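## Pintura mineral Storar Himis para interiores

Pintura al silicato en dispersión, mate profundo, para paredes y techos interiores. Se suministra lista para usar y admite aplicación con brocha, rodillo de pelo medio o equipo airless. No forma película: el ligante reacciona con el soporte mineral y deja el poro abierto al vapor.

### Soportes admitidos

- Revoque de cal, de cal y cemento o de cemento, fraguado durante 23 días como mínimo.
- Hormigón visto, sin restos de desencofrante.
- Placa de yeso, solo con imprimación Plindo.
- Pinturas minerales anteriores, firmes y sin polvo.

No es apta sobre esmaltes, barnices, madera ni plásticos. Las pinturas vinílicas antiguas deben retirarse por completo - un lijado superficial no basta, porque el silicato no ancla sobre la resina que queda.

### Preparación

Cepillar en seco y aspirar. Los soportes muy absorbentes se igualan con una mano de Plindo diluida al 14 % en agua. Las reparaciones se hacen con mortero de la misma naturaleza que el revoque y se dejan secar antes de imprimar. Proteger vidrio, cerámica, piedra natural y aluminio: las salpicaduras son alcalinas y atacan la superficie en pocos minutos.

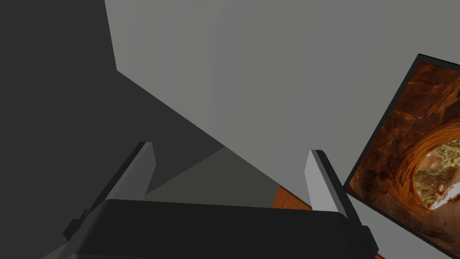
### Aplicación

Se aplican 2 manos cruzadas, con un intervalo de 14 horas. La primera puede diluirse ligeramente con fijativo; la segunda se da sin diluir. Trabajar paños enteros, de esquina a esquina y sin interrupciones. Los repasos sobre pintura a medio secar dejan marca, sobre todo con luz rasante.

Temperatura mínima del aire y del soporte: 8 °C, también durante el secado.

### Colores

La carta Nwachukwu incluye blancos rotos, grises, ocres y tierras, todos con pigmento inorgánico. Para un mismo paramento conviene pedir envases de un solo lote o mezclarlos antes de empezar.

### Conservación y consultas

Guardar en el envase original cerrado, protegido de las heladas y del sol directo. No trasvasar a recipientes metálicos.

Ficha de seguridad y muestras: Deisy Cuervo, atención técnica. Pedidos de obra y colores fuera de carta: Eliécer Arboleda. En septiembre no se preparan colores especiales.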